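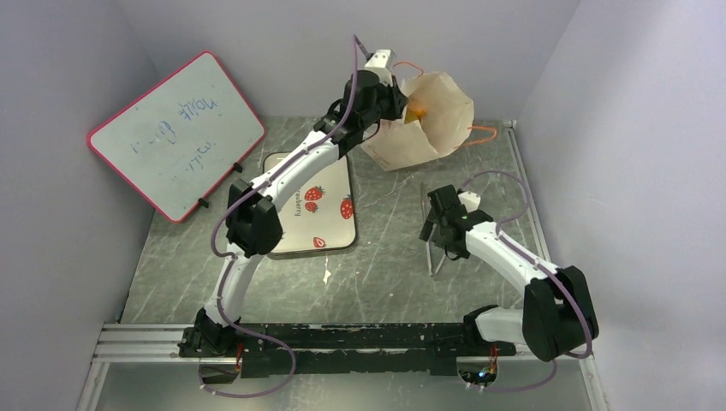 Zwiebeln in Papiertüten durch den Winter bringen

Lesezeit: 4 Minuten

Seit drei Wintern lagere ich meine Zwiebeln in ganz gewöhnlichen Papiertüten und bin immer noch begeistert! Vorher hatte ich alles Mögliche ausprobiert: Netze, eine Holzkiste im Keller, sogar Feinstrumpfhosen mit Knoten zwischen den einzelnen Knollen (sieht lustig aus, nervt aber beim Kochen gewaltig). Die Tüten brauchen kaum Platz, lassen sich beschriften und kosten nichts, wenn man beim Einkaufen ein bisschen sammelt.

Geeignet sind alle Lagersorten, die richtig ausgereift sind. Große, milde Gemüsezwiebeln eher nicht, die esse ich gleich im Herbst weg. Schalotten und Knoblauch gehen wunderbar, die bekommen bei mir eigene Tüten.

Das wird gebraucht

- Papiertüten ohne Beschichtung, möglichst mit Boden
- ein Locher oder eine dicke Stopfnadel
- Wäscheklammern oder ein Stück Schnur
- ein Bleistift zum Beschriften
- eine Küchenwaage, wenn man es genau wissen will
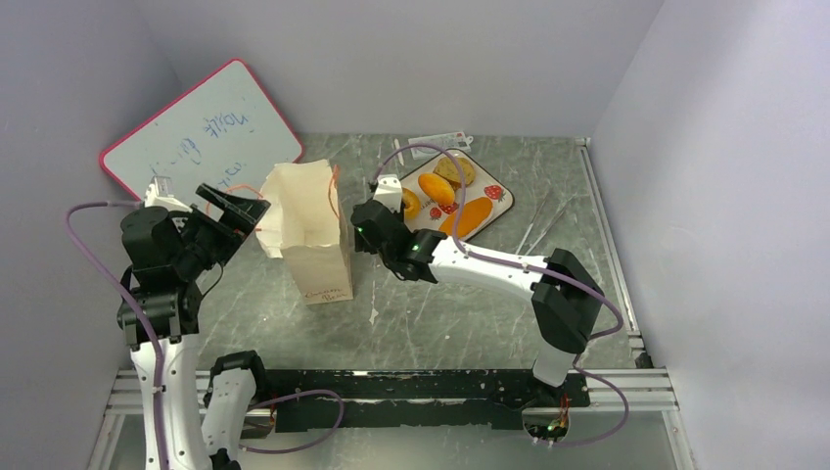

Oben offen und etwas zerknittert: Papiertüten müssen nicht schön sein.

Schritt 1: Trocknen, trocknen, trocknen

Geerntet wird, wenn das Laub umgeknickt und zum größten Teil gelb ist. Danach liegen die Zwiebeln bei mir gut drei Wochen unter dem Vordach, in einer einzigen Lage und mit Laub. Bitte nicht in der prallen Mittagssonne! Alle paar Tage drehe ich sie um, und bei Schlagregen kommt der ganze Schwung ins Haus.

Fertig sind sie, wenn der Hals direkt über der Knolle dünn und strohig ist. Drückt ihn ruhig zwischen zwei Fingern zusammen. Gibt er noch saftig nach, bleibt die Zwiebel liegen. Das ist der Punkt, an dem ich in meinem ersten Jahr zu ungeduldig war, und im November hatte ich dann Halsfäule in der halben Kiste. Mit Dickhälsen mache ich seitdem kurzen Prozess: Suppe.

Schritt 2: Putzen und sortieren

Wurzeln kurz abschneiden, das trockene Laub auf zwei Fingerbreit kürzen, lose Erde mit der Hand abreiben. Die äußeren Schalen bleiben dran, auch wenn sie fleckig sind. Niemals waschen.

Dann mache ich drei Haufen. Makellose Knollen kommen ins Lager, kleine Macken in den Korb für die nächsten Wochen, und alles mit weichen Stellen wird sofort geschnitten und eingefroren. Meine Nachbarin Eun-seong Jang sortiert zusätzlich nach Größe, und ich habe mir das abgeschaut: Wer für zwei kocht, greift abends viel lieber in eine Tüte voller handlicher Zwiebeln, als nach der einen passenden zu wühlen.
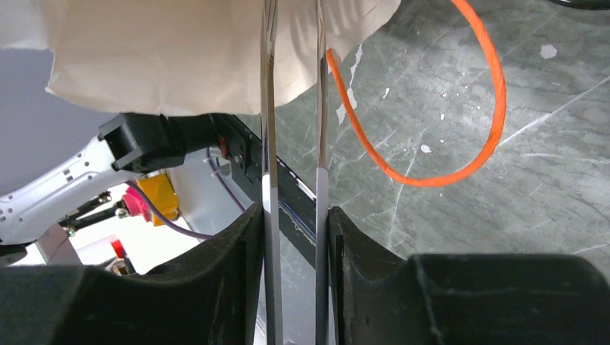 Text: Kyu-ri Son

Schritt 3: Tüten vorbereiten

Jetzt wird gelocht! Tüte flach hinlegen, mit dem Locher an beiden Längskanten entlanggehen und dabei immer einen Daumen breit Abstand lassen. In der unteren Hälfte dürfen es gern mehr Löcher sein, dort staut sich die Feuchtigkeit am ehesten. Den Boden selbst lasse ich heil. Mit der Stopfnadel dauert es länger, dafür kommt man auch in die Mitte.

Bei sehr dünnem Papier stecke ich zwei Tüten ineinander und loche sie zusammen. Tüten mit Kordelgriffen sind ein Glücksfall, die kann man an einen Haken hängen und hat den Kellerboden frei.

Schritt 4: Füllen

Höchstens halb voll, das ist meine wichtigste Regel. Letztes Jahr habe ich gewogen und kam pro Tüte auf ungefähr 610 Gramm mittelgroße Zwiebeln. Beim Knoblauch nehme ich kleinere Tüten und bleibe bei 180 Gramm, das reicht uns dann auch eine ganze Weile. Vorsichtig hineinlegen, nicht schütten, sonst gibt es Druckstellen, die man erst Wochen später riecht.

Sorte und Erntemonat schreibe ich mit Bleistift auf die Vorderseite, und zwar vor dem Füllen. (Versucht mal, auf einer Tüte voller Zwiebeln leserlich zu schreiben!) Zum Schluss den Rand einmal locker umschlagen und mit einer Wäscheklammer sichern.
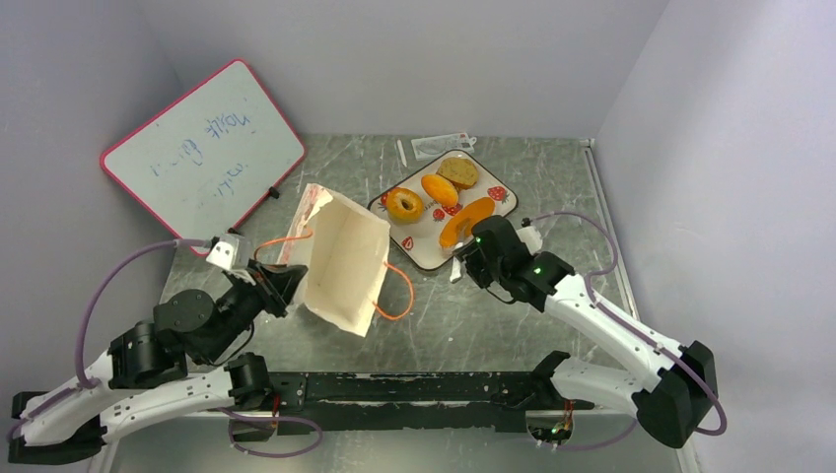 Weiße Papiertüte mit orangefarbenen Kordelgriffen.

Schritt 5: Der richtige Platz

Kühl, dunkel, trocken und ein bisschen luftig. Ein unbeheizter Flur tut es genauso wie ein Keller, solange dort keine Wäsche trocknet. Zwischen den Tüten lasse ich eine Handbreit Luft, gestapelt wird nichts. In den Kühlschrank gehören ganze Zwiebeln nicht, und neben Kartoffeln halten sie ebenfalls schlecht. Meine Kartoffeln wohnen deshalb am anderen Ende des Kellers, obwohl das Regal für beide groß genug wäre.

Kontrolle

Alle zwei Wochen mache ich eine Runde. Tüte kurz anheben, hineinschnuppern, den Boden abtasten. Fühlt sich das Papier klamm an, kommt alles heraus, die faule Knolle fliegt auf den Kompost und der Rest zieht in eine frische Tüte um. Treibt eine Zwiebel grün aus, wird sie eben als Nächste gegessen, das Grün schmeckt toll auf Quark!

Häufige Fragen

Gehen auch Brottüten vom Bäcker? Ja, wenn sie kein Sichtfenster aus Folie haben und nicht fettig sind.

Und gekaufte Zwiebeln? Klappt auch. Einmal auf Druckstellen durchsehen und aus dem Netz in die Tüte umziehen lassen.

Kann ich die Tüten wiederverwenden? Saubere und trockene schon, meine besten sind in der zweiten Saison. War Fäulnis drin, kommen sie weg.

Rote Zwiebeln halten bei mir übrigens kürzer als gelbe. Die stehen im Regal ganz vorn, gleich neben dem Knoblauch, und sind meist bis Februar aufgebraucht.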